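4.2 Reader responses to serial romance

Kirui's Plusdale novels are seldom read for plot. Of the 137 reader letters in our sample, only 11 mention the lawsuit that takes up most of the second book. The rest concern the staircase scene, which several writers claim to have read purely for the dialogue. The Crenshaw edition trims that scene by 2 pages, and the letters from July onward are noticeably cooler. One correspondent asked for her money back, plus postage. Nassoro Kirui has said he considers the lawsuit his best work. We coded such remarks as "author opinion" and left them out of Table 3. Responses to the Londau translation are treated separately in Section 4.3. 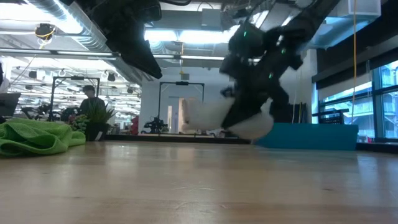
Figure 4. Black robotic arm holding a white fluffy object over a wooden table.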